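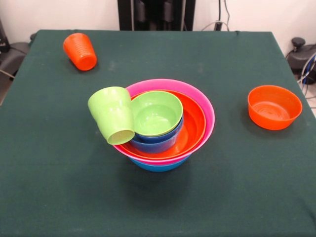

About the Benmont Centre for Safe Handling

The Benmont Centre writes and maintains working rules for robots that handle everyday objects near people. It was set up at Cincombe to give small laboratories and workshops a shared code of practice, and it continues to publish that code free of charge. Our members range from university groups to firms with a single machine.

What we do

The Centre's main publication is the Cincombe Code, now in its second edition. The Code covers the layout of a work table, the keeping of cables, the duties of the operator and the records to be kept of each session. It is divided into 14 sections, of which the first 2 apply to every member without exception. The remainder apply according to the kind of work undertaken.

Much of our own work concerns table-top tasks such as sorting, stacking and clearing. Bowls and cups are used widely for this purpose. They are cheap to replace, and the same set can be laid out in a great many ways: nested, upright or on their sides. Section 5 of the Code asks that the starting layout be recorded before any arm is powered, and that the table covering be plain and of one colour. Members must also state the clear distance kept between the edge of the table and any person present.

How the rules are made

Proposals may be sent in by any member. Each is tried at Cincombe under the Guerra procedure, in which one operator follows the draft wording exactly and a second notes every point at which it is unclear. Wording that cannot be followed as written is returned to its author. The present edition draws on 2710 recorded sessions, 1101 of them carried out on members' own premises.

Incident reports are held in the Brillo register. Reports are open to all members once the names of individuals have been removed. A member who fails to report a stop caused by contact with a person may be suspended.

Our people

Ekua Agyeman is Director of the Centre and edits the Code. Noman Memon is Head of Practice and is responsible for trials, operator training and site visits.

Membership

Applications are considered each September. Applicants should supply a plan of the work area, a list of equipment and the name of the person responsible for safety. A site visit is arranged before membership is granted.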